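Section 4: Your First Celebrity Watchlist

Welcome back! By now you have Atuvis installed and your account confirmed, so we get to the part everybody signs up for. In this section you will build a watchlist, tell Atuvis which stars and shows you want to hear from, and set up the Red Carpet view before the next big awards night. It takes about 20 minutes if you're picky, and a lot less if you already know your favorites.

Last revised 2022-02-20. The screens described are from build 575. If your build number is lower, run the update in Section 2 first, because the Following tab used to live under Settings and you'll go hunting for it.

4.1 Create the list

1. Open Atuvis and tap Following at the bottom of the screen.
2. Tap New Watchlist.
3. Type a name. Up to 92 characters are allowed, so go ahead and call it "Soap Stars I Have Loved Since Middle School" if you want to.
4. Choose a cover color.
5. Tap Save.

The new list opens with nothing in it. Every account can hold 20 lists, and you can rename or reorder them whenever you like.

Note: List names are visible to anyone you share with. Your notes on individual stars are private unless you turn on Open Notes (see 4.5).

4.2 Add people and shows

1. With the list open, tap the plus sign.
2. Start typing a name. Matches show up after the third letter.
3. Tap the match you want. Actors, singers, hosts and designers have a round badge. Shows and movies have a square one.
4. Repeat until you're happy, then tap Done.

If two people share a name, press and hold either one to see their credits. This is a great little feature and I use it all the time for character actors, who always seem to share a name with a drummer.

Tip: Adding a show does not add its cast. To get everyone at once, open the show, tap Cast, then tap Follow All. Be warned that a long-running daytime drama can bring in a huge crowd! You can thin it out afterward by swiping left on any name.

Caution: Follow All can't be undone in one tap. If you add a whole cast by mistake on a list you've already built up, you will be swiping for a while. Make a copy of the list first (three dots, then Duplicate).

4.3 Pick what you hear about

Each name on your list has its own alert settings. Out of the box you get everything, and everything is a lot during awards season.

1. Tap a name on the list.
2. Tap Alerts.
3. Turn each type on or off:
Magazine covers
Interviews
Fashion and beauty
Casting news
Premieres and appearances
Social posts
4. Set Frequency to Instant, Daily or Weekly.
5. Tap the back arrow. There is no Save button on this screen — changes stick as soon as you make them.

My own setup is covers and fashion on Instant, casting on Daily, and social posts off. I love these people, but I don't need my phone buzzing for every smoothie.

To use the same settings for the whole list, go back to the list, tap the three dots and choose Apply to All. Names you add later will follow those settings too.

Note: Cover alerts go out when the magazine releases the image, which may be well before the issue is on the stand. The alert shows the issue month, so a January cover can easily turn up while you're still putting up holiday lights.

4.4 Set up the Red Carpet view

Okay, this is the fun one. Red Carpet view puts arrivals, outfits and designer credits on your TV in one running feed, and it works beautifully alongside the live broadcast.

You will need a TV or streaming stick with the Dovinar app, and your phone on the same Wi-Fi network.

1. On the TV, open Dovinar and choose Add a Source.
2. Pick Atuvis from the list. A four-digit code comes up.
3. On your phone, open Atuvis and go to Profile, then Connected Screens.
4. Tap Add Screen and type the code. If your code is 1790, for instance, type it straight through with no space in the middle.
5. Give the screen a name, such as Living Room.
6. Back on the TV, press OK.

Once the two are linked, choose the layout. Full Screen is for browsing looks before or after the show. Side Strip leaves most of the picture free and runs the feed down the right edge. Text in the Side Strip comes up small, so check it from your usual seat and go to Display, then Text Size, if you find yourself squinting.

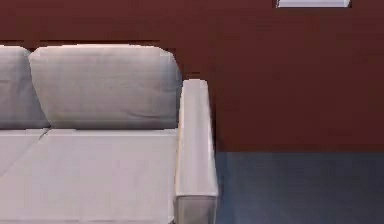
Fig. 4-3. Light gray sofa with back cushions.

Next, tell the view which looks to save for you.

7. On your phone, tap Looks, then Auto-Save.
8. Choose My Watchlist Only or Everyone.
9. Turn on Designer Credits if you want the gown, jewelry and shoes listed under each photo.

Designer credits come from the stylists and fashion houses and can arrive late. A look marked Pending will fill itself in, so there's no need to save it again.

Caution: Everyone saves every arrival at every event on the calendar. On a small phone that will eat your storage in one evening. If you choose it anyway, set Image Quality to Standard first.

Caution: The feed can run a few seconds ahead of your broadcast. To keep a winner from being spoiled, turn on Hold Results under Red Carpet, then Timing. With Hold Results on, winners stay covered until you press OK on the remote.

4.5 Share your list

1. Open the list and tap Share.
2. Choose View Only or Can Edit.
3. Send the link.

People with View Only can see names and saved looks. People with Can Edit can add and remove names, and they can also change your alerts, so pick your editors with care! To turn on Open Notes, tap the three dots and slide the switch. Your notes then show up under each name for everyone on the list.

To stop sharing, tap Share, then End Link. The old link quits working right away.

4.6 If something isn't right

No alerts at all: Check that your phone allows notifications for Atuvis, then check that Quiet Hours is off.

Alerts for someone you removed: The name is probably on a second list. Search for it under Following, All Lists.

TV code rejected: Codes expire quickly. Press Back on the TV and start again from step 1 in 4.4.

Side Strip covers the captions: Go to Layout and choose Strip Left.

Still stuck? Write to Marietjie Ntuli on the help desk through Profile, then Contact Us, and include your build number.

Section 5 covers award ballots and how to run one with friends.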